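Opinion > Workplace > Water and Facilities

The refill station should be judged by its flow rate

Most offices choose a drinking water station by looking at the filter. The filter matters, but certified cartridges in the same class do much the same job. The number that decides whether people use the station is flow, and it is rarely printed where a buyer will see it.

Our floor has 51 people and one station, a Grustov unit installed in March. On paper it replaced two bottled coolers. At the tap it delivers a liter in 40 seconds with a fresh cartridge, and the rate drops as the cartridge loads up. Before the afternoon meetings a line forms. People at the end of it leave and buy a bottle from the machine downstairs, and the purchase report still describes the station as a full replacement.

The usual answer is to add a second unit. I think that is the wrong first step. Supply pressure at our riser is low, and two taps on the same branch would share it. A small buffer tank costs less and separates the filter rate from the tap rate. The cartridge can work slowly all night and the tap can still run fast at 3 p.m. Kwiatkowski sells a five-liter tank that fits under a standard counter. Plorkomero builds one into the cabinet, which is neater but harder to drain.

Tanks have a real drawback. Standing water has to be turned over, and a tank that sits through a holiday should be flushed before use. That takes 5 minutes and belongs on the maintenance sheet next to the cartridge change. A building that cannot keep such a sheet should not install a tank.

I would also drop the liter counter on the display. Ours reads 3965 and tells us only that water has passed through. Pressure drop across the cartridge would say when to replace it.
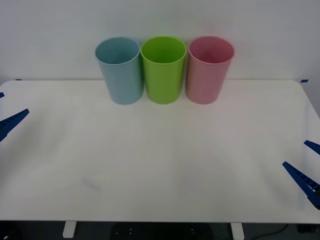

A gauge on each side of the housing is enough for that, and both can be fitted during a normal cartridge change. Sekuvero housings already have the ports, closed with plugs. Buyers should ask for the flow figure at end of cartridge life, in writing, and compare units on that figure before they compare anything else.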